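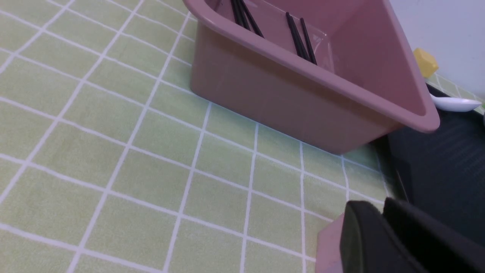 Shiuli Wanigasekara

6月26日(火) 配膳台の作業、設備見積もりの検討メモ

午前は箸とスプーンの把持、午後は見積書を読む。午後のほうが疲れた。

先に金額だけ書いておく。Flarkisの総額が194万円。内訳で一番大きいのがグリッパ一式の90万円で、残りは手首カメラの更新、制御箱、据付、講習、保守。Plisaはグリッパのみで65万円、ほかは別途見積もりとある。この「別途」がくせもので、前に別の機材を頼んだときは、ケーブルと取付板と出張費が全部別途から出てきた。だから65と90をそのまま並べて、安いほうがどちらかという話はまだしない。比較表を作りかけていたが、Plisaの列が空欄だらけになったので途中でやめた。

Flarkisの営業資料は読みやすい。読みやすすぎると思う。把持対象の写真が、どれも角の立った箱と太い円筒ばかりで、箸が一膳も出てこない。うちの台に載っているのは黒い箸、白いスプーン、黄色い小物、それに桃色の箱で、箸は細くてまっすぐで黒い。カタログに「食器類対応」と一行あるが、食器類が何を指すのかは書いていない。問い合わせたら「一般的な食器です」と返ってきた。返事としては何も増えていない。

自分が知りたいことを、次の打ち合わせ用に書き出しておく。

・箱の壁に寄りかかった箸を、壁に指を当てずにつまめるか。つまめないなら、壁に当たったときに何が減るのか(指先か、箱か、こちらの神経か)。
・箸が平行に寄っているとき、一本だけ取れるか。まとめて取れてしまう場合、それを検出できるか。
・指先パッドの交換周期。時間で書くのか、把持回数で書くのか。
・パッド単体の価格と納期。見積書に消耗品の行がない。
・カメラの取付角を変えたときの再校正は、こちらでできるのか、出張扱いか。

最後の項目は保守の話につながる。Flarkisの保守は3年契約で、年ごとの解約ができない。初年度の保証と中身が重なっている部分があるように読めるのだが、条文が遠回しで自信がない。重なっているなら、その分は値引きの材料になるはず。来週までに契約担当に読んでもらう。私が読むと全部あやしく見えてくるので、一度ほかの人の目を通したほうがいい。

午前の作業について。箱は緑の格子柄の上、黒い平らな面の脇。格子の線は位置合わせの目安にしている。線に沿って置けば毎回だいたい同じ姿勢になるので、高い位置決め治具を買わずに済んでいる。Skirnanceから治具の提案が来ているが、いまのところ断る方向。あの提案書の主張は「段取り替えの時間が短くなる」で、うちの段取り替えは箱を置き直すだけだから、短くなる余地があまりない。治具そのものの出来はよさそうだった。必要な現場はあると思う。 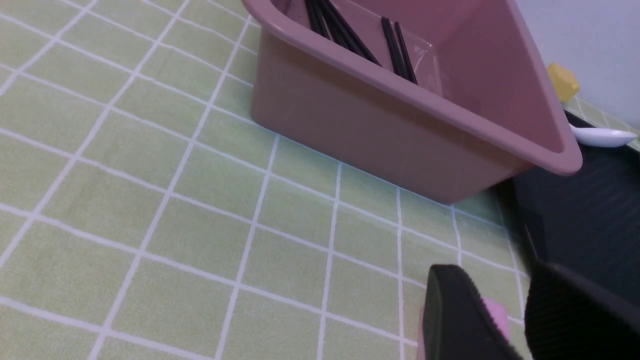
桃色の箱の中の黒い箸。右奥に白いスプーンと黄色い小物、右下がグリッパ。

手首側からの見え方で気になるのは、自分の指が画面のかなりの場所を取ることだ。Flarkisの新しいグリッパは、カタログの寸法図で見るかぎり指の幅が広い。把持力が上がるのは結構だが、指が太くなればそのぶん対象が隠れる。営業は「カメラも同時に更新すれば解決します」と言う。つまりグリッパを買うとカメラも要る。こういう連鎖は見積書の上では「推奨構成」という穏やかな名前になっている。推奨を外したときにどれだけ困るのかを教えてほしいのだが、その資料はないそうだ。

黒い箸と黒いトレイの組み合わせも、カメラ更新の理由に挙がっている。黒の上の黒は見分けにくい、だから感度のよいカメラを、という理屈。わからなくはない。ただ、それを確かめるだけなら、トレイを明るい色に替えて一日回せば傾向は出る。トレイ代は消耗品費で落ちる。先にそちらをやる。差が出なければ、カメラの行は見積もりから消す。差が出たとしても、照明で直るのかカメラで直るのかはまだ別の話で、照明の見積もりはどこからも取っていない。これは私の手落ち。

反射についても同じことを書いておく。箱の縁は光を拾って明るい線になるし、黒い面にも薄い筋が出る。白いスプーンにも光が乗る。偏光フィルタで足りるかもしれないし、足りないかもしれない。Raiの担当者は、フィルタだけなら貸し出せると言っていた。借りられるものは借りてから決める。Raiは装置を売る気があまりなさそうで、そのせいか話がしやすい。ただし在庫も少ないので、本体をあそこに頼む案は現実味がない。

予算の枠について。今年度の設備枠は1月に出した計画のままで、そのときはアーム側の更新を想定していた。グリッパ更新に振り替えるには理由書が要る。理由書に「把持の成功率が上がる見込み」と書くのは簡単だが、見込みの根拠がいまカタログしかない。カタログを根拠にした理由書を前に一度通してしまい、あとで数字を求められて困ったことがある。同じことはしたくない。先に現行機の記録を揃えて、失敗の内訳を出す。つかみ損ねなのか、見失いなのか、置くときのずれなのか。つかみ損ねが少ないなら、グリッパに90万円を払う理由はかなり弱くなる。

内訳の取り方も決めておかないと、あとで好きなように読めてしまう。案としては次のとおり。

・対象ごとに分ける。箸、スプーン、小物を一つの表に混ぜない。
・箸は、箱の中での向きと、隣と接しているかどうかを書く。
・やり直しで取れた場合は成功に入れず、別の欄にする。
・ぶれて判定できないものは「不明」と書いて捨てない。不明が多ければ、それも結果。
・指先パッドの状態を、始める前と終わった後に一行ずつ。

三番目は反対が出そうだ。やり直しで取れたなら取れているじゃないか、という意見はわかる。だがFlarkisの資料の成功率が、やり直し込みなのかどうか書いていない。こちらが分けておけば、向こうの数字がどちらでも比べられる。比べられない数字を並べて会議にかけるのが一番時間の無駄になる。

デモ機の件。Flarkisはデモに来ると言っているが、対象物は持参するとのこと。断って、こちらの箸とスプーンと箱を使ってもらうよう頼んだ。返事は「検討します」。ここが通らないなら、デモは受けないつもりでいる。向こうの持ってくる円筒が上手につかめるところは、もう動画で見た。ついでに、動画は途中で場面が切り替わっていて、置くところまで続けて映っているものがない。編集の都合だと言われればそれまでだが、続けて映したものを一本送ってほしいと頼んである。まだ来ない。

Plisaのほうはデモ機なし、貸出もなし、返品は未開封に限る。未開封のグリッパで何がわかるというのか。値段は魅力があるので切り捨てはしないが、このままだと65万円は賭け金に近い。使っている人を紹介してもらえないか聞いてみる。紹介してくるのは当然うまくいっている人だろうから、その人に消耗品代と故障の話だけ聞く。
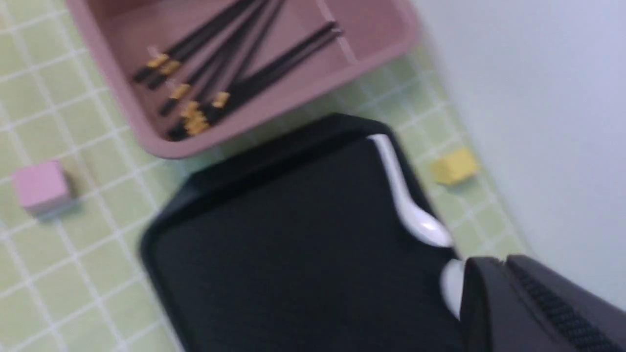

中古のグリッパを買い、浮いた分を指先パッドなどの予備部品に回す案はどうか。

今回は見送る。中古は指先パッドの互換と残りの寿命が確認できず、予備部品にいくら要るかが先に決まらないため。

中古案は前にも出た話なので、答えを短く残しておいた。状態のわかる個体が出てきたら、そのときまた考える。

手首カメラのぶれについて。動いている途中の映像はどうしても甘くなる。Flarkisはこれもカメラ更新の理由に入れてきた。だが判定に使うのが止まってからの映像だけなら、途中がぶれていても損はない。途中の映像を使うつもりがあるのかどうか、こちらの側で決まっていないのが問題で、決まっていないまま高いほうに合わせて買うのは避けたい。ソフト側の担当と話す。使うと言うなら、どこで使うのかを書いてもらう。「あると便利」は理由にしない。

ついでに在庫の話。箸は消耗品扱いで構わないが、買い足すたびに種類が変わると記録がつながらなくなる。手元のものには太いほうの端に金色の帯が入っていて、向きの目印として便利に使ってきた。帯のない箸に替わったときに向きの判定がどうなるか、誰も試していない。もし帯に頼っているなら、それはグリッパともカメラとも関係のない弱点で、194万円使っても直らない。帯なしの黒い箸を一袋買って試す。今週の買い物としてはこれが一番安くて、一番知りたいことがわかる。

現時点での並び順。
先にやる:明るい色のトレイ、帯なしの箸、Raiのフィルタ借用、失敗の内訳の記録。
返事待ち:Flarkisの対象物持ち込みデモ、編集なしの動画、保守条文の確認、Plisaの別途項目と利用者の紹介。
保留:手首カメラの更新、照明。
断る方向:Skirnanceの治具。

Flarkisの見積もりの有効期限が近いと電話があった。期限が過ぎたら値段が変わるのかと聞いたら、変わらないと思いますとのこと。では急がない。

追記。比較表のファイルは共有フォルダに置いたが、まだ埋まっていないので上に回さないでほしい。空欄に勝手に「同等」と入れるのもやめてほしい。前回それで一社がずいぶん得をした。

明日は箱を同じ向きに置いたまま、箸だけ入れ替えて記録を始める。用紙は印刷済み、棚の左側。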